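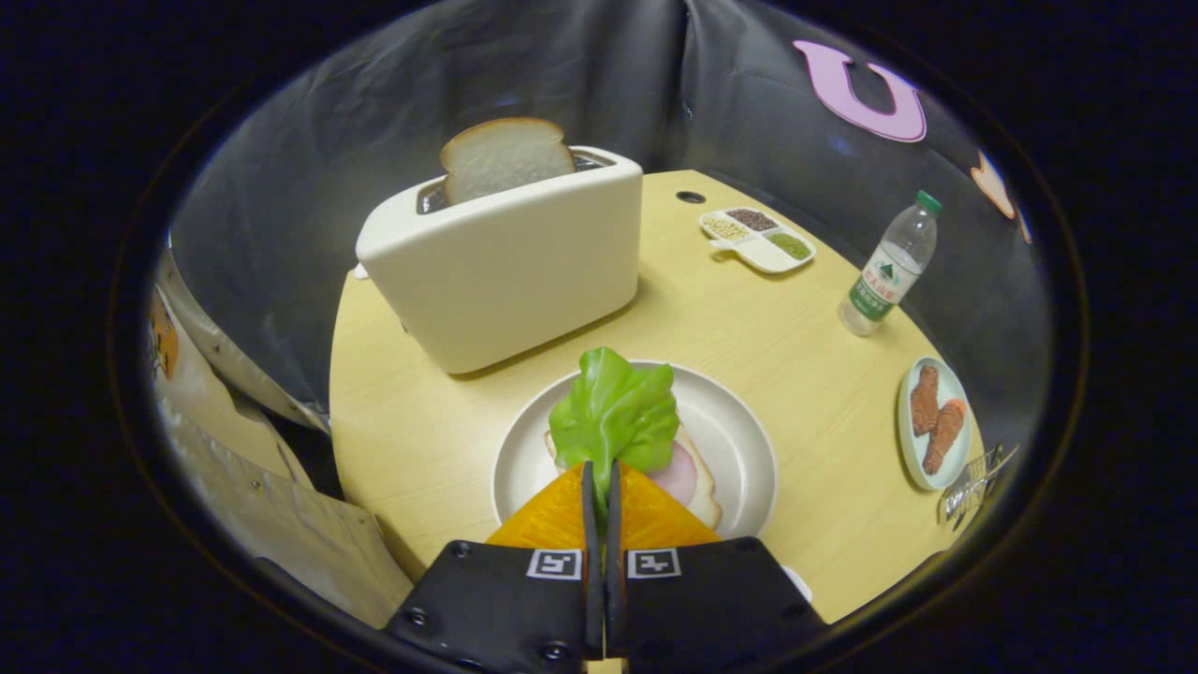
Tarine Street Kitchen Ventilation Study: Progress Report to the Savville Housing Fund

Jul 13, 2020
Prepared by Joris Koster, Kostport Building Services

Work completed
Air readings have been taken in 104 apartments. Each kitchen was measured with the extractor fan off, then on low, then on high. In eight apartments the fan duct was blocked behind the wall – these are listed in Annex B and have been passed to the landlord for repair. Readings from those kitchens are kept out of the averages.

Findings to date
Fans on the upper floors move less air than those lower down. The shared riser in the Alcaraz block has a narrow section at the fourth floor, and we expect this to account for most of the difference. Moisture logs from the same block are still being checked against the weather record.

Budget
Spending is in line with the plan, apart from an extra $3000 for duct camera rental. This was covered from the travel line. No additional funds are requested.

Next period
Remaining visits will bring the total to about 200 apartments. Riser drawings for the Alcaraz block have been requested but not received. The draft final report is due in October.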